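Unit 4: Stripes, Warp and Weft
Introduction to Household Textiles, Flavdale Evening Program

Reading for this unit: course pack, the section on plain weave and the section on yarn-dyed cloth. Bring a ruler, a pencil and your swatch envelope on Wednesday.

Where stripes come from

A woven cloth is made of two sets of yarn. The warp is the set held tight on the loom, running the length of the cloth. The weft is the set passed back and forth across it. The finished edges on either side, where the weft turns around, are the selvages. Warp yarns always run parallel to the selvages. If you have a piece of cloth with a selvage still on it, you can tell warp from weft at a glance. Without a selvage you have to look for other signs, which are covered further down.

A stripe can be put into cloth in three main ways.

Warp stripes. The weaver winds the warp with yarns of different colors in a set order. Once the loom is threaded the stripes are fixed, and every yard of the cloth will have the same ones. The weft may be a single color from start to finish. This is the cheapest way to weave a striped cloth in quantity, as the weaver never has to stop and change yarn.

Weft stripes. The warp is one color and the weaver changes the weft yarn as the work goes along. These stripes run from selvage to selvage. They can be altered at any point, which makes them common in hand weaving and in blankets with a border at each end.

Printed stripes. The cloth is woven plain and the stripes are put on afterward with dye or pigment. Printed stripes may run in any direction. The back of the cloth is usually paler than the face, and a printed line may wander slightly off the line of the yarn.

When stripes are woven in both directions, the result is a check or a plaid. We will take those up in Unit 5.

How color changes at the crossings

In plain weave, each weft yarn goes over one warp yarn and under the next. If a navy warp stripe is crossed by a white weft, the eye mixes the two and the stripe looks lighter than the yarn did on the cone. Students are often surprised by this the first time they weave a sample. There are a few ways to keep a warp stripe strong in color:

Set the warp yarns closer together so that they cover more of the weft.
Use a thinner weft.
Use a twill or satin weave that brings more warp to the face.
Pick a weft in a middle tone that sits well with all the warp colors.

The last of these is the usual choice for shirting. The second and first are often used together in heavy furnishing cloth, where the weft may hardly show at all.

Planning a stripe order

The list of colors and yarn counts across the warp is called the stripe order, or sometimes the color order. It is written from the left selvage to the right. A short order might read: white 11, navy 9, white 11, gray 9. If that group is to be used again and again, it is bracketed and the number of repeats is written beside it.

Orders come in two types. In a straight repeat, the group is laid down the same way each time, so the cloth has a direction. In a mirrored repeat, the group is followed by its own reverse. Mirrored orders are easier to center on a piece of furniture or a bed, and they hide less well when the cloth has been cut off center.

Check the total before you wind. Add up every yarn in the order, then divide by the number of yarns per inch. If your plan comes to 3,000 ends and your sett is 90 to the inch, your cloth on the loom will be a little over 33 inches wide. It will be narrower once it is off the loom and washed. Keep a note of the loom width and the washed width for every sample. The two figures together are worth more than either one alone when you plan the next piece.

Width and balance

Stripes of equal width are hard on the eye over a large area. Most furnishing cloth mixes widths, with a wide band to rest on and narrower lines beside it. A dark line between two pale bands makes both of them look cleaner. The same dark line between two middle tones can look muddy, and is often cut to a few yarns or left out. On a bed, the stripes are normally laid lengthwise, and a broad band is often set on the center line.

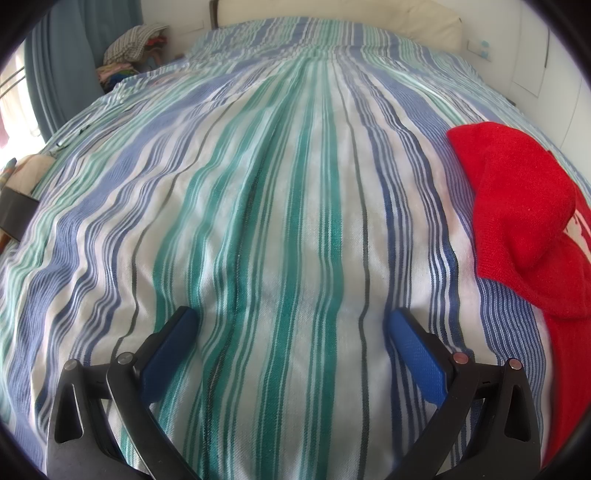

Fig. 4.2. Bedspread with lengthwise stripes of varying widths on a white base.

For the stripe exercise, list the colors first and the widths second. Beginners tend to add a new color when a change of width would have done the job. Try to hold your own plan to four colors plus the ground.

Sorting unknown cloth

Cloth bought as remnants often has no selvage. Use the tests below in this order and write down what each one tells you.

1. Pull the cloth gently in each direction along the yarns. The warp usually gives less.
2. Ravel a few yarns from two sides. Warp yarns tend to be finer and more tightly twisted.
3. Hold the cloth to the light. Faint, evenly spaced streaks left by the reed run with the warp.
4. Turn the cloth over. If the colors are much weaker on the back, suspect a print.
5. Pick out one colored yarn from a stripe. If it is the same color all the way through and along its length, it was dyed before weaving. If it is colored in patches, the stripe was printed.

No single test is certain. Some cloths are made with a heavy warp and a fine weft, and some finishes stiffen both directions alike. Three signs that agree are enough for our purposes.

Two cloths in the teaching cabinet

The Oosthuizen roll is a warp-striped ticking in twill. Note how solid the dark lines look against the ground. The Plistholm blanket is a weft-striped piece with borders at both ends and a plain middle. Please handle both with clean hands and return them to the same shelf. Do not cut or ravel either one.

The Juveo sample cards are in the drawer below. Those may be raveled, one yarn per student.

Homework

Write a stripe order for a cushion front. Give the color, the number of yarns, and the repeat. State whether the repeat is straight or mirrored.
Paint or color a strip of the order at full size on squared paper.
Find one striped cloth at home and work through the sorting tests, leaving out number 5 if you would like to keep the cloth whole.
Read the section on checks before the next class.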